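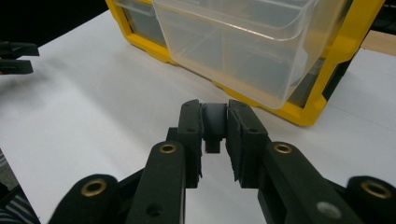 P. THONGDEE

With so many of us listening at home this past year, I have had more letters about records than about limescale, and I never thought I would write that sentence! Most of them come down to the same few worries: dust, crackle, warped discs and where on earth to put everything. I've kept my own records in a small front room in Durkcombe for 25 years, through two moves and one burst pipe, so what follows is simply what has worked in our house.

Storing them

Stand them upright. I know a pile on the floor looks lovely and relaxed, but the ones at the bottom are carrying the weight of all the others, and any bit of grit gets pressed into the grooves. Upright, and fairly snug, so that you can slide one out with a finger and thumb without its neighbours coming along too. If the shelf is half full they will lean, and a record that leans all winter may well be a wavy one by spring. A couple of heavy books at the end will hold them straight until you have bought enough to fill the gap (you will, believe me).

Check the shelf before you load it. Forty LPs weigh far more than you expect when you lift them together, and the ordinary sort of flat-pack shelf will sag in the middle if the supports are too far apart. I keep mine on the lowest shelf, near the skirting, well away from the radiator and out of the afternoon sun. Lofts and garages are no good at all, they are too hot in summer and damp by October.

Sleeves

Plain paper inners shed a fine fluff, and old ones go rough at the edges. I change them for lined ones as I go along, a few at a time when I'm dusting anyway, and tuck the original behind if it has lyrics or pictures printed on it. Put the inner in with its opening facing upwards, so the record can't roll out when you tip the cover. Split seams on the outer cover are best left alone or put in a clear outer sleeve. Sticky tape goes yellow and brittle and takes the print off with it when it finally lets go, and I have a very sorry brass band album to prove it.

Cleaning

A soft carbon fibre brush before every side is nearly all most records need. Let the record turn, rest the brush on it as lightly as you can, wait for two turns and then draw it slowly off towards the edge.

For a charity shop find that looks as though somebody has eaten their tea off it, I use distilled water with the tiniest drop of plain washing-up liquid, on a clean microfibre cloth, following the grooves round and never rubbing across them. Keep the label dry. Then go over it again with distilled water alone, and stand it in a clean dish rack until it is completely dry, which takes longer than you'd think. Tap water leaves marks where I live, as the kettle will tell you. Please don't put methylated spirit on old shellac 78s, it will ruin them.

The needle wants a clean as well. Use the little brush that came with it, always from back to front, with the volume down and the turntable stopped. If the high notes have gone fizzy and cleaning makes no difference, it is probably worn and you need a new one.

Stopping the wobble

If the music jumps when someone walks past, look at the floor before you blame the player. Old boards bounce. A paving slab under the turntable, with a scrap of thick felt beneath it to spare the furniture, cured ours. Keep the speakers on a separate surface if you possibly can, and get the spirit level out while you're there.

Keeping a list

A plain notebook is fine: artist, title, where it lives. Mine goes alphabetically, apart from the Christmas ones, which have a box to themselves on top of the wardrobe. It is handy for the home insurance, and it may stop you buying the same LP twice, though I have managed it even so.

Next time, piano keys and what not to wipe them with.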